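Artificial Red Rose, Single Stem
Item 494, Veltex Display Range

The Veltex red rose is supplied by Zamville for use in reception areas, dining rooms, chapels and training rooms where fresh flowers cannot be kept. It is sold by the single stem or in boxes of 39. Stems may be trimmed with ordinary wire cutters and should be shaped gently before they are placed in a vase.

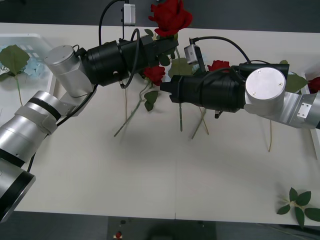
One customer in Raltgate wrote that the blooms arrived rather flat from the box and needed an evening in a tall jug before the petals opened out properly, after which they held their shape well into January. Customers are advised to allow for this when ordering for a fixed date.

Roses should be dusted with a soft dry brush. They must not be washed in hot water or left against a radiator. Where flowers are to stand in direct sunlight, some fading of the red should be expected.

Orders are normally dispatched within 2 working days. Unused boxes may be returned unopened to the Brito warehouse, quoting the item number. Single stems cannot be exchanged once trimmed.

Page last revised Oct 21, 2020

Related items
Artificial White Rose, Single Stem
Brito Tall Glass Vase
Veltex Mixed Greenery, Item 793
Soft Dusting Brush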